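Flurkside Gallery: The Odds and Ends Table

Posted Wednesday, January 31, 2024

Hello again from Flurkside! I've been promising a page of pictures since August and kept putting it off (the folder on my computer has 863 photos in it and I got lost every time I opened it). So I finally made myself pick a few and stop fussing.

If you're new, this page is where I go on about small everyday stuff and the surfaces it ends up on. Speckled tabletops are my weakness. I grew up with one in the kitchen, a beige thing my mother scrubbed every night, and I've had a soft spot for them ever since. Crumbs vanish on them, which is either wonderful or terrible depending on how you feel about crumbs.

The whole gang

My favorite of the bunch, so it goes first. The knife block is cream with an orange inside, and I want one just like it for my own kitchen. I'm also very fond of the little white cup with the blue lid next to it. Yogurt? Paint? I go back and forth. Then there's the earbud case with its lid open, the smooth oval stone, the pale blocks in the middle, and a purple bag of Fox's biscuits down at the front with its label upside down. 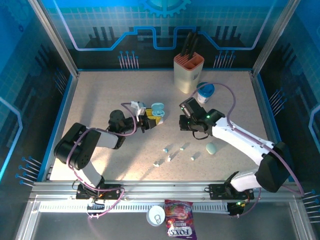 Stiltorano wrote in to say that a knife block belongs at the very back of any table, handles up, and that everything small should live in one shallow tray so you can lift the lot in one go and wipe underneath. I like the first half of that. The tray I'm less sure about, I had one for years and all it ever did was fill up with rubber bands and dead batteries. Zostmont sent me a long note on the same subject and wants lidded tubs for everything, so you two can fight it out in the comments.

Getting in close

I could look at these flecks all day. There's gray and charcoal, a slaty blue, tan, even a bit of light orange, all on a creamy base, and the sizes are all over the place. Something smooth, white and shiny is up at the top, and the light makes the counter look almost glossy too. People ask me how to pick paint to go with a surface like this and my answer is always to get down close and steal one of the fleck colors. I did my pantry shelf in the slate blue and it took 2 coats and one very long Sunday! 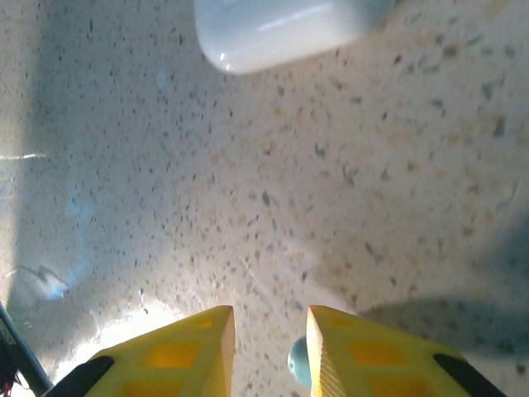 All that blue

I went back and forth about including a wider one, and then I decided the color earned it. I'd never have put bright blue walls with beige (my own taste runs to cream, cream and more cream), but the circuit pattern is so cheerful against that plain speckled top. My notes say I tried Han blue on a test card last year and chickened out. Now I'm tempted again, maybe just inside a cupboard where I can shut the door on it.
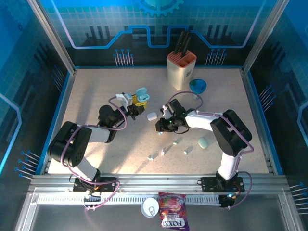 Blue walls, beige speckled top, and a gear peeking in up high.

More to come when I've dug through the rest of the folder. If you have a favorite speckled surface at home, send me a picture of it, crumbs and all. The last round brought in 507 of them and I looked at every single one with my coffee. Same address as always, and please tell me which room it's in because I like to know.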